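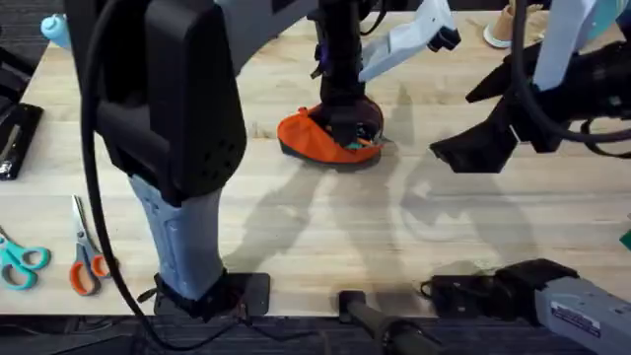 4. Setting up and caring for the worktop

This section covers placement of the Misberg butcher-block top, the tool edge, and the sorting area. Read section 3 first if the top has not yet been fixed to its frame.

4.1 Before placing items

1. Check that the top is level in both directions. Adjust the feet if needed.
2. Wipe the surface along the grain with a damp cloth, then with a dry one.
3. Look over the seams between the strips. Small knots and darker grain streaks are normal in this wood and do not need filling.

NOTE: The finish is Hattori hard oil, 2 coats. Allow 53 hours after the last coat before putting anything on the top.

4.2 Laying out tools

1. Keep scissors along one side of the top, blades pointing away from the seat.
2. Stand rolls of tape near the far edge, clear of the area where small parts are sorted.
3. Keep shoes, slippers and other soft items in a separate area — grit carried in a sole will scratch the oil.

CAUTION: Do not leave open scissors on the top. Close the blades before setting them down.

4.3 Laying out letter blocks

1. Turn each block so that its letter faces up.
2. Form rows side by side, leaving the rest of the top clear.
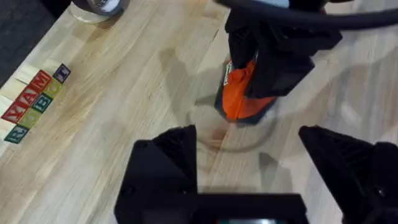 3. Group blocks by color first and by letter second. A row may hold more than one color where the letters call for it.
4. Set blocks down flat. Do not slide them across the seams.

NOTE: Letters may face either long side of the top, provided the same direction is used for the whole row.

4.4 Routine care

1. Brush off dust before wiping. Tape residue comes off with Boren wood soap on a soft cloth.
2. Sand scratches lightly with the grain, using 230 grit paper, and re-oil the spot.
3. Do not place anything hotter than 100 °C on the wood.

Replacement oil and soap are listed in the Nudik parts sheet under "Tops."

Section revised 4/23/26, T. Kaneko. Checked by E. Orellana.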